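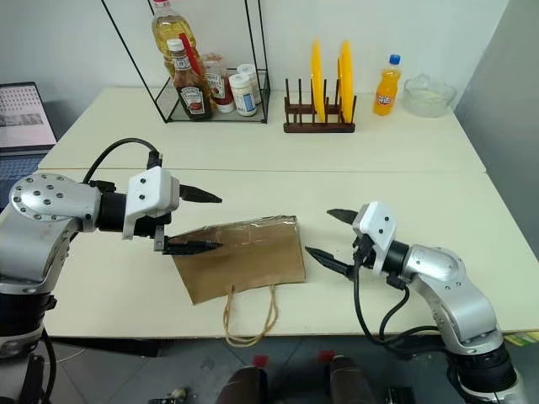
Specifying a paper carrier bag: notes for the talk

Speaker: Darmawan Latuheru
Slides and testing: Vaida Grigaitė
Version of 25/11/2022

Opening

Name, role, thanks to the hosts. Skip the company history.

State the scope early. The talk covers brown kraft bags with twisted paper cord handles, used for takeout food and small retail. It leaves out flat-handle bags, laminated gift bags and anything with a window. If someone asks about windows, take it at the end.

Main claim: most bag failures we see start with a purchase order that says "medium brown bag" and a price. The supplier fills in the rest, and fills it in differently each time.

Slide: What the buyer usually writes down

Read out the Bokis order from before the change. Width, height, color, quantity. No gusset depth, no basis weight, no handle specification, no load, no storage condition.

Bokis had three shops at that time, all selling bread and boxed cakes. Same bag everywhere. Complaints came almost entirely from the Kļaviņa shop, and the first assumption was careless packing. The real difference was the product mix. Kļaviņa sold more Cukemel, the caramel dessert in glass jars, so its bags carried a dense load on a small footprint.

Pause here. Ask who in the room has a written load for their bag. Don't wait long.

Slide: Terms

Keep this short, but do not skip it. People use these words loosely and then disagree for an hour.

Basis weight: mass of the paper per unit area, in grams per square meter. It is not a measure of strength. Two papers at the same basis weight can tear very differently, depending on fiber and how the sheet was made.

Machine direction and cross direction: fibers tend to line up with the travel of the paper machine. The sheet is stiffer and stronger in tension that way. Tear behaves differently, so ask for values in both directions.

Gusset: the side fold that gives the bag depth.

Turn-top: the folded band at the mouth of the bag. Some bags have it, some have a plain cut edge, often serrated.

Handle patch: the reinforcing strip of paper that holds the cord ends. The cord ends are glued between the patch and the bag wall. The patch does most of the work and gets the least attention.

Slide: Where bags fail

Go through these in order of how often we saw them at Bokis.

Patch peel. The glue line between patch and wall lets go, usually starting at a lower corner of the patch. The wall paper is often intact afterward. Cause is glue coverage, glue type or cure time.

Wall tear at the patch edge. The patch holds and the wall paper tears along its border. Cause is paper strength, or a patch that is too small for the load.

Cord pull-out. The cord slides out from under the patch. Look for a clean channel in the glue where the cord used to be.

Bottom opening. The glued fold at the base separates. Almost always moisture, or a load dropped in from height.

Say clearly that these need different fixes. A heavier paper does nothing for patch peel. Bokis had already paid for heavier paper once, before anyone looked at the failed bags, and the complaint rate did not move.

Slide: Collecting failed bags

Shops were asked to keep every failed bag, flattened, with the date and contents written on the wall in marker. Two practical points.

Do not let staff repair a bag before it is set aside. Clear tape over the top edge or across the patch hides the glue line, and pulling it off brings up surface fiber. Once that has happened, the peel pattern cannot be read. We rejected a number of samples on these grounds.

Keep the handle with the bag. A wall with no handle tells you about half of what you need.

Slide: The lifting test

Explain the setup in plain terms. The bag is loaded with a rigid block on a plywood base cut slightly smaller than the bag bottom. The handles go over a round bar. The bar lifts and lowers through a short stroke at a steady rate until the bag fails or the target count is reached.

Vaida Grigaitė ran 375 bags through this over the month of August. Mention that the room was conditioned, and that bags sat in it overnight before testing. Paper takes up water from the air, and a test done on a damp day cannot be compared with one done on a dry day.

Rigid load is a choice. A soft load spreads into the corners and is kinder to the base. Jars are rigid, so rigid was used.

Do not show the raw table. Show the plot of cycles to failure, grouped by failure type. Point to the spread in the patch peel group. The average looked acceptable. The low end did not, and the low end is what the customer meets.

If asked about static testing: a bag that hangs all day with a weight in it can still fail quickly when carried. Walking adds a repeated jerk at the handle. Static hang tests are cheap and fine for incoming inspection, but do not use them to set the load.

Slide: What changed in the specification

Read these slowly, since people will copy them down.

Paper: brown kraft, 100 g/m2, virgin fiber content stated by the supplier, tear values given in both directions.

Patch: full glue coverage, with no dry margin wider than 2 mm at any edge.

Cord: twisted paper, diameter and minimum embedded length stated.

Base: overlap stated, glue line continuous across the fold.

Load: working load printed on the specification sheet, together with the test method and number of cycles.

Cure: bags held at the supplier for 2 days after gluing before they ship.

The cure line was the hardest to agree. Planico, the supplier, had been shipping straight off the line to save floor space. Their own people knew the bond was still gaining strength in the carton. With nothing in the order about it, they had no basis for holding stock. Be fair to Planico when telling this part. They supplied what was ordered.

Slide: Storage at the shop

Often missed. A good bag stored badly is a poor bag.

Keep cartons off the floor and away from outside walls. Close the carton after taking a bundle out. Do not store bags above an oven or next to a dishwasher. At Kļaviņa the open bundle sat on the shelf over the dishwasher, which accounts for part of the base failures in that shop.

Cartons should not be stacked so high that the lower ones crush. Crushed cord handles take a set and then pull unevenly on the patch.

Slide: Cost

The revised bag costs more per piece. Give the percentage only if the Bokis people in the room are comfortable with it, otherwise say "a modest increase" and move on.

Set against that: double bagging stopped. Before the change, staff at Kļaviņa put any order with jars into a second bag by habit. Nobody had recorded it, so bag use per sale looked like waste or theft in the stock figures.

Slide: Recycling

Expect a question, so cover it briefly. Kraft bags with paper cord handles normally go in with other paper. Check the local rules. Grease and food residue are the usual reason for rejection. Plastic tape and large labels should come off where practical. The starch or water-based glue in the patch is generally handled in pulping, but ask the supplier for the adhesive type in writing.

Do not get drawn into paper versus plastic. It needs its own talk and different data.

Slide: Checklist for the next order

Leave this up during questions.

Contents and heaviest realistic load
Bag dimensions including gusset
Basis weight and tear values
Patch size and glue coverage
Cord diameter and embedded length
Base overlap
Cure time before shipping
Test method and pass level
Storage instructions printed on the carton

Questions likely to come up

Printed bags. Ink coverage under the patch can weaken the bond. Ask for an unprinted area there.

Recycled fiber. Possible, but expect shorter fibers and lower tear at the same basis weight. Retest; do not carry the old load across.

Sampling on delivery. Pull bags from several cartons, top and bottom of the pallet. Peel one patch by hand. Fiber tear across the whole area is a pass. A shiny glue surface with no fiber on it means the carton goes back.

Flat handles. Different patch geometry, different test bar. Vaida can answer in detail and has samples in her bag.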